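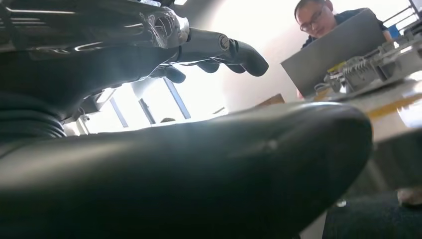 Matt black, gloss black and a bit of chrome.

August 11, 2023
By Izzati Teoh

I painted my downstairs loo black in May and I've been boring people about it ever since, so when a friend told me there was a decorator in Alten who does almost nothing but dark rooms, I emailed her the same evening. Qistina Nasution rang me back before I'd finished my tea. Would I like to come and see the shop? I would!

The shop is called Entili and it's tiny. The front door is a very deep green that I took for black until I was standing right in front of it, and I said so, and she was delighted.

"Everyone does that," she said. "Most of the blacks people ask me for are greens or browns or blues. I hardly ever use a straight black on a wall. On a door, yes. On a stair rail, lovely. On four walls it can go a bit flat and sad."

(My loo is a straight black. I kept quiet about this for a good while.)

Qistina has been decorating for 12 years and spent the first few doing rented flats, which meant white, then more white, then going back to do it again when the tenants moved out. What changed things was a dining room in Jerkum that faced north and looked miserable whatever she put on it. The owner, Duarte Neves, had already paid for it to be done in two different creams.

"He said, do what you like, I can't stand to be in there anyway. So I did it in a brown that was nearly black, ceiling as well, and he rang me that night to say they'd eaten in there by candlelight and stayed up till one. I thought, right, I'm on to something."

I asked whether dark paint makes a room look smaller, as my mother says every time she visits.

"Sometimes! So what? A small room is small. You can spend your life trying to trick people about it or you can make it cosy. What I do mind is when people paint three walls dark and leave a bright white ceiling, and then wonder why it feels like sitting in a box with the lid off."

We got on to sheen, and this is where I started taking proper notes. She likes dead matt on walls and full gloss on the woodwork, in the same colour, so that the skirting and the door frame only show when the light catches them. It's a pain to do. Gloss shows every lump in old wood, and dark gloss is worse, so most of her time goes on sanding and filling.

"Hakim does the sanding and he hates me," she said, and a voice from the back room shouted that this was true. Hakim Gunawan joined her two years ago. He came out with a mug in each hand to tell me that matt marks if you so much as look at it, and that anyone with a dog should think very hard about the hallway.

How much paint do they get through? Qistina guessed they'd opened around 800 tins since she took the shop on. Hakim thought that was low.

I did confess about the loo in the end. She asked to see a photo, looked at it for a long time and asked what I'd done with the ceiling. White, I said. She handed me a sample pot.

"Do the ceiling, and change the bulb to a warmer one. Leave the walls. Then send me another picture and we'll talk about that pink towel."

I've done the ceiling now, over a couple of evenings, with a very stiff neck to show for it. The towel is staying.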